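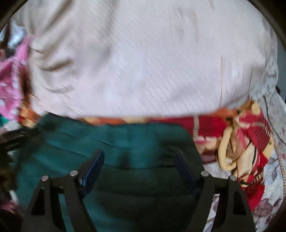
Heller Stoff mit feinen Rippen oder Streifen, darunter gemusterte Stoffe

Forum des Fördervereins Ivus – Bereich Mittelverwendung
Thema: Zweckbindung der Spenden für den Rechtshilfefonds

Z. Hutsuliak (Moderation)
09. Januar 2026
Sehr geehrte Mitglieder, der Vorstand schlägt vor, Mittel aus dem Rechtshilfefonds künftig auch für hydrologische Gutachten im Verfahren Skorkeston zu verwenden. Um Stellungnahmen wird gebeten.

S_Kostiuk
Dem Vorschlag kann ich in dieser Form nicht zustimmen. Die Spenderinnen und Spender haben ausdrücklich für die anwaltliche Vertretung der Anliegergemeinden gegeben. Ein Gutachten ist eine Sachleistung und gehört in den allgemeinen Haushalt.

Zhenhua.Mao
Die Satzung spricht in § 8 von »Kosten der Rechtsverfolgung«. Ohne Gutachten zur Wasserentnahme lässt sich die Klage gegen die Genehmigung nicht begründen. Ich halte die Verwendung daher für zulässig.

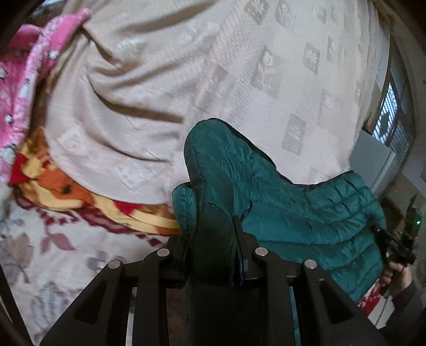

G. Spanos
Zur Frage der Zweckbindung verweise ich auf die Abrechnung des Vorjahres, in der Übersetzungen ebenfalls dem Fonds zugeordnet wurden. Strittig war damals allein der Basar. Zu den Textilspenden ist noch offen, ob Stücke wie die cremefarbene Tagesdecke mit dem geprägten Blumen- oder Blattmuster einzeln oder als Posten erfasst werden. Der Erlös ist in beiden Fällen nicht zweckgebunden.

S_Kostiuk
Übersetzungen von Schriftsätzen sind mit einem Gutachten nicht vergleichbar. Ich bitte, dies im Protokoll festzuhalten.

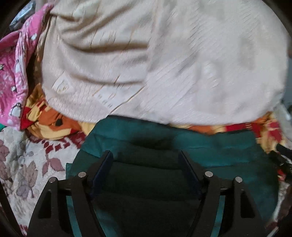

M_Levchenko
Für das Gutachten liegt ein Angebot des Büros Ostapchuk vor, das 80 Arbeitsstunden ausweist. Eine Deckung aus dem Basarerlös halte ich für unrealistisch. Für ein Stück wie das dunkle, blaugrüne auf dem Stoffhaufen würde ich 9 Euro ansetzen – bei solchen Beträgen bleibt der Fonds die einzige Quelle.

Zhenhua.Mao
Zustimmung. Die Frist zur Klagebegründung wird sich nicht nach unserem Basar richten.

Z. Hutsuliak (Moderation)
Die Einwände von Herrn Kostiuk werden dem Beschlussvorschlag als Anlage beigefügt. Stellungnahmen sind weiterhin in diesem Thema möglich.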